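Who Turned Out and Why: Bus Cuts and Union Campaigning in Mosdale
Student project report, Politics and Society, year 2
Annick Grewal

1. Background

In August the council in Mosdale voted to end its subsidy for the evening buses. The two unions with members at the depot opposed the cut, and so did a residents' group called Save Our Sixes, named after the last buses at six o'clock. My project looks at how the campaign was organised and who took part in it.

The operator, Tesenon, said the routes could not run without public money. The unions said the company had taken the profitable daytime routes and should be made to cover the evenings as well. I have not tried to settle that argument.

2. Method

I used three sources: the petition handed in at the town hall, the campaign's own leaflets, and a short questionnaire. The petition had 3,536 signatures, of which 1,382 gave a postcode I could match to a ward. I put 498 questionnaires through doors in the two wards that lost most services. Replies came back by post or through a box at the library.

I also interviewed a depot shop steward and a ward councillor who voted for the cut. Both asked not to be named. Answers were typed up the same evening and sorted by theme, with a second reading a week later to check that I had put them under the same headings.
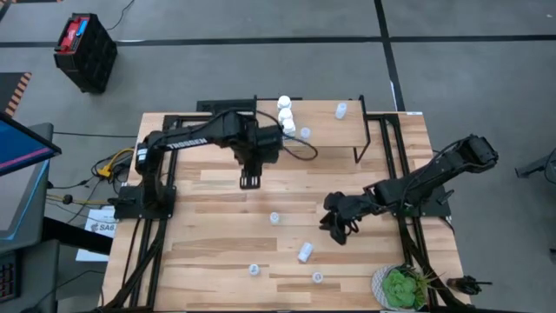
3. Findings

Most people who replied had heard of the campaign from a neighbour or someone at work. Few mentioned the leaflets. Shift workers were the angriest group, especially cleaners and care staff who finish after eight.

The steward felt the unions had started too late and had spent the first month arguing over whether to share a platform with Labour councillors. The councillor told me the petition was noticed but the budget had already been agreed in private by the ruling group.

4. Limits

People who had stopped using the bus were less likely to answer, and I had no replies from anyone under eighteen. The postcodes cover less than half the petition, so the ward map in the appendix should be read with care.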